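Updated August. Questions we get over and over about renting from Ochoa Furnished Rooms, Nustedport. If yours isn't here use the form at the bottom of the main page – we read it mornings, mostly.

## Before you book

**What's the shortest stay?**
3 nights. Was one night once, a long time ago. Too much laundry.

**And the longest?**
174 nights. City rule for furnished lets in the Zerlow district, not ours. After that you'd need a regular lease and we don't do those. You can't leave for a night and start over either, the city counts it as one stay.

**How many rooms are there?**
4 rooms in the Zerlow house, plus the garden studio on Rurkero Street. Studio has its own door and its own kitchen. The four rooms share one.

**Can I see a room first?**
Yes if it's between guests. Ask for a time after 11 am. If someone's staying in it, no, but we can show you the hall, the kitchen and the bathroom so you get a feel for it.

**Do you take pets?**
Studio only. One dog or one cat. Tell us before, not at the door. No pets in the main house, the stairs carry every sound.

**Kids?**
Sure. Cot on request, free. High chair too, though there is only the one and it gets claimed early in summer.

## Money

**How much is the deposit?**
One week's rent for stays over a month. Shorter stays, a flat 40 dollars. Comes back to the card you paid with.

**When do I get it back?**
After we've checked the room. Normally a couple of working days. Banks do what banks do.

**What can I lose it for?**
Smoking inside. Lost keys (both sets, one set we let go). Burns on tabletops. Candle wax in the carpet, red wine on the mattress – a mattress pad is on every bed, please leave it on.

**Are bills included?**
Water, heat, internet, trash, yes. Electric is included up to a normal amount. If you're running a space heater day and night in May we'll have a talk.

**Do you charge for cleaning?**
Once, at the end, and it's in the price you see. Long stays can add a clean every other week. Ask when you book, it's cheaper than adding it later.

**Can I pay monthly?**
Yes for anything over five weeks. First month up front, then the same date each month. Cards or bank transfer. No checks anymore, sorry.

## The rooms and the furniture

**Is the furniture really as old as it looks?**
Some of it. A lot was bought at estate sales, some is newer made to look old, and we mix them. If you care which is which ask, we have a list somewhere.

**Can I move things around?**
Small things, go ahead. Chairs, lamps, side tables. Wardrobes and beds stay were they are. The wardrobes are fixed to the wall and the beds come apart if you drag them.

**Can I use the furniture for work or a hobby?**
Yes, with a mat or a cloth under whatever you're doing. No glue guns, no hot irons, no nail polish remover straight on a painted top. Remover is the worst one. Takes the paint right off and then it's a whole refinish.

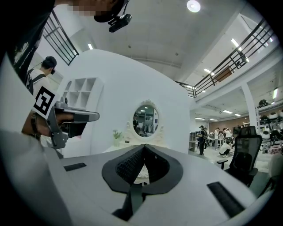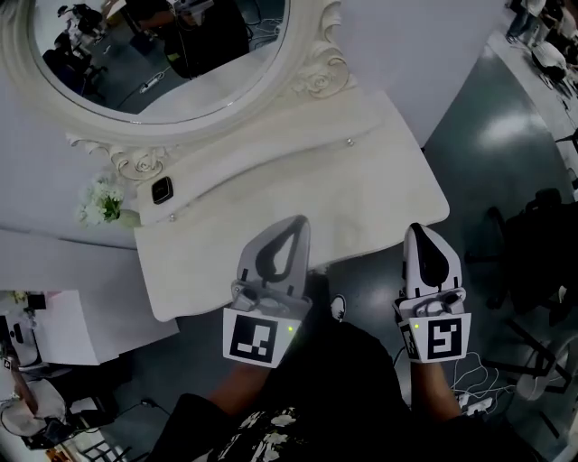
*Ochoa Furnished Rooms, Nustedport – questions page, kept by the front office*

**Something spilled on a painted piece. What now?**
Blot, don't rub. Plain water and a soft cloth. Then message us. Please don't use the spray from under the sink, that's for the bathroom tile and it leaves a dull patch. A stain we hear about the same day is nearly always fine.

**A drawer is stuck.**
Happens in humid weather. Lift a little as you pull. If it won't come leave it, we'll bring wax. Don't yank the knob, the old ones are on short screws and they're a pain to match.

**Is there a desk?**
In two of the rooms and in the studio. The others have a table that works ok for a laptop. If you're on calls all day take the studio, the main house gets noisy at dinner time.

**Can I bring my own furniture?**
One piece, if it fits through the door without taking the door off. Tell us the size first. We can't store ours to make room for yours, no attic.

**Can I hang pictures?**
Hooks are already up. Use those. No nails, no sticky strips – the plaster is old and it comes away with the strip.

## Arriving and leaving

**What time can I check in?**
From 3 pm. Earlier if the room's ready, message us that morning. You can drop bags in the hall closet from 10 am, it locks.

**How do I get the keys?**
Key box by the side gate. Code comes by text the day you arrive. If you don't get it by noon check that you gave us the right number, that's what it is most of the time.

**Is there parking?**
Street, free overnight, metered in the daytime. Studio has one space behind the fence. Tight. Anything bigger than a regular car won't make the turn.

**How do I get there without a car?**
Bus from the ferry dock, get off at the Zerlow library stop, walk uphill, left at the laundromat. Last bus is before midnight. Cabs wait at the dock in summer, winter you have to call.

**Check-out?**
11 am. Later if nobody's coming in after you, ask the night before. Strip the bed, leave the sheets on the floor, take the food out of the fridge. Dishes in the machine and press start. Thats it, don't vacuum.

**I left something behind.**
We keep things for a month. You pay the postage. Chargers go in the big box in the hall and honest truth is we can't tell them apart, describe yours as well as you can. Food gets tossed.

**Can I extend?**
If the room's free, yes, same rate. Ask a week ahead. July and August usually no, they fill up by spring.

**Can I cancel?**
Two weeks before or more, full refund. After that we keep the first 3 nights and refund the rest. Once you've moved in, give us two weeks' notice and we'll only charge you to the end of the notice.

## Living here

**Quiet hours?**
10 pm to 7 am. Kitchen's open all night but no blender please.

**Where's the laundry?**
Basement, behind the green door. One washer, one dryer, free. Take your stuff out when it's done or somebody will put it on the folding shelf for you.

**Guests?**
Daytime, fine. Overnight, tell us first, and only the studio and the two bigger rooms. It's a fire code thing about how many can sleep on a floor.

**Wifi isn't working.**
Unplug the small box in the hall, count to ten, plug it back in. Studio has its own box, behind the bookcase. Still nothing after that, message us. Passwords are on the card inside your wardrobe door.

**Heat's not coming on.**
Main house heat is one thermostat for all the rooms and it drops at night on purpose. Extra blankets in the bottom of the wardrobe. Studio you set yourself, give it an hour.

**Can I get mail there?**
Letters yes, put your room name on it. Packages too, but they get left on the porch and we aren't always in. For anything valuable use the pickup counter at the post office, it's two blocks down and open till 6 pm.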